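Home | News | Features | Labs | Subscribe

We use cookies to improve your visit. Accept / Manage

Grip rules, the short version

Ernlow's bench rules fit on 2 pages. Good. Nobody reads 45.

Rule one: close slow on soft plastic. Rule two, stop and log every slip, even teh dull ones. Operators swap out after 10 runs, no exceptions. Wadlow tried 8 and lost the afternoon to handovers.

Keleck wants one shared checklist across labs by February. Tight. But labs grading their own grasps their own way is worse.
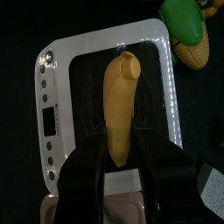
Two fingers, one toy banana, on a Little Chef play cooktop.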